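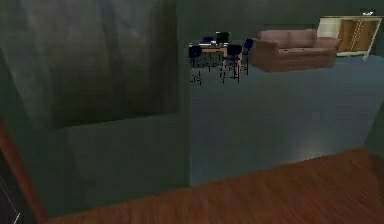
A dining table with four chairs, the sofa and the cabinet, in one of our simulated flats.

Last updated: May

I have worked at Stitedmont for long enough to remember the paper cards. We take care of furnished flats which companies rent for their staff, and my job was always the same: before a new tenant comes, somebody walks through every room with a card and checks that the chairs, the lamps and the kitchen things are where the contract says they should be. In our district there are 139 flats. In winter this means going out in the dark and coming home in the dark, and in between many staircases.

Since last year part of this walking is done by a small wheeled robot. We call it Pullo, which was the name on the box, and no better name was ever proposed. It goes from room to room, looks at the furniture and sends a list. Before it is allowed into a real flat it must practise in simulated ones, and this is the place where I spend most of my days now. I sit at a desk with two screens and look at rooms that do not exist.

I want to write down how this change was for us, because my cousin asked me and my answer on the telephone was not a good one.

The simulated rooms are strange in the beginning. The colours are dull, everything is a little green or grey, and the legs of the chairs break into small steps when they are far away. The sofa in the picture has no legs that I can see and seems to hang a little above the floor. In my first week I wrote this down as a fault, and also the next sofa, and the next one. Then Kohei Wada, who builds the rooms, came to my desk and explained very politely that for this task the robot does not care if a sofa floats. It cares if there is a sofa, and on which side of the table it stands. I crossed out a full page of notes. I was a bit ashamed, but he told me that he had kept the page, and later he used two of the notes for something about door frames.

So what do I do all day? The robot drives a route through the simulated flat, and it makes its list. I open the view and the list together and I compare. If it says "dining table, four chairs" I look if this is right. A room like this one is a good test, because one chair is on the far side of the table and only its back shows over the top. When a chair stands like that, Pullo often reports three. A person who has walked through real flats knows that you must bend down or go around. The robot must be taught to go around, and for this somebody has to say: in this place you were too quick.

Small things on tables are the other difficulty. There is something flat and pale on the table, next to the monitor, and I cannot tell you what it is. It could be papers, it could be a keyboard. In the old times I would have picked it up. Now I have a button for "not certain", and I press it more often than my younger colleagues do. Yung-ching Tsai, who leads our group, said in one meeting that the people who came from the walking team press this button the most, and that she would like the others to learn it from us. I was glad about this sentence for several days.

Not all of it was so pleasant. When the project was announced we were 11 people on the walking team. Today five still walk, four of us have moved to the screens, and two have left the company. One of the two was near to her pension and said that she did not mind. The other was Eustaquio Chávez, and he did mind. He had the best eye of us all. He could stand in a doorway and tell you that a lamp was missing before he had looked at the card. He tried the screens for one month and said that his eyes hurt and that a flat without a smell is not a flat. I understand him. With the nose you know a lot: if there is damp, if somebody has smoked, if the drain is dry. Pullo has no field in its list for this, and we lost some of these reports in the first months until the cleaners began to write them.

His sister Rocío Chávez stayed on the walking team, and her work has changed in the other direction. Before, she did everything in a flat. Now she comes after the robot and gets only the doubtful points. She told me that on a good day this is lighter for the knees, but that it is also a day made only of problems. All the easy rooms, where everything was in its place and you could look out of the window for a moment, went to the machine. I had not thought about this before she said it. We asked if each walker can keep some complete flats, and since the spring this is allowed, on Friday.

About the pay I will say only that it stayed the same for those who moved to the screens, and that we had to ask twice before we got it on paper. If your workplace is starting such a thing, please ask for the paper early.

My own body has noticed the change also. I used to walk the whole day and sleep like a stone. Now I get off the bus at Nultside and go the last part on foot, otherwise I am awake at two in the morning and I count chairs. My colleague Kartini Pelupessy bought a small timer for the four of us at the screens. Every 40 minutes it rings and we stand up. At first we found it childish, and last week when the battery was empty we all complained.

Sometimes I still go out with Rocío, when a report and a room do not agree at all. The last time it was a flat where Pullo had missed a whole cabinet. We stood in front of it – a big, heavy one with a mirror door – and in the mirror we could see the rest of the room, and I think this is what the robot had seen too. I wrote it down for Kohei. He has now put mirrors in his next set of rooms, and I start checking them after the weekend.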